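Last updated in May. Applies to the Nindero label sheets, both the 100-label and the 500-label packs.

## Labeling small parts for a lending shelf

The Clilville lending shelf has 2,531 items on it, and most of them are small: game pieces, blocks, puzzle sets, hand tools. This page covers how to label them so they come back to the right box.

### What you need

- Label sheets
- A fine permanent marker
- Rubbing alcohol and a clean cloth
- A zip bag or lidded box for each set
- The shelf list, either on paper or in Rulum

### Steps

1. Empty the set onto a clear table and check it against the shelf list. Write down anything missing before you go further.
2. Wipe each piece with alcohol and let it dry for five minutes. Labels peel off greasy plastic within a week or two.
3. Write the set number first, then a dash, then the piece number. The third piece in set 193 is 193-3.
4. Put the label on the face that gets handled least. On blocks and cubes, use the same face on every piece in the set.
5. Press down from the center out to the edges and leave the piece alone overnight.

Sets that are told apart by color still need numbers. Two block sets of nearly the same shade get mixed up at returns, and sorting them by eye takes longer than labeling them did.

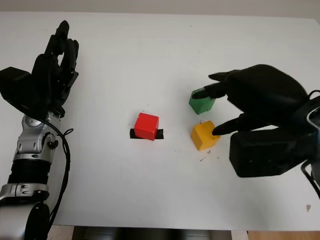

*Three colored cubes on a white tabletop.*

Pieces too small for a label can be marked directly. Use a single dot of marker on the underside and note the dot color on the box lid. Don't mark unfinished wood this way, as the ink spreads along the grain. Bag those pieces and label the bag.

### Entering the set in Rulum

Open the set record and fill in the piece count. Under "Notes," say where the labels are, for example "bottom face." If the set came from the Yap branch, keep its old number in the second field so that earlier loans still match.

### Replacing a label

Warm the old one with a hair dryer on low, lift a corner with a fingernail, and pull slowly. Clean off the leftover glue with alcohol, then repeat steps 2 through 5.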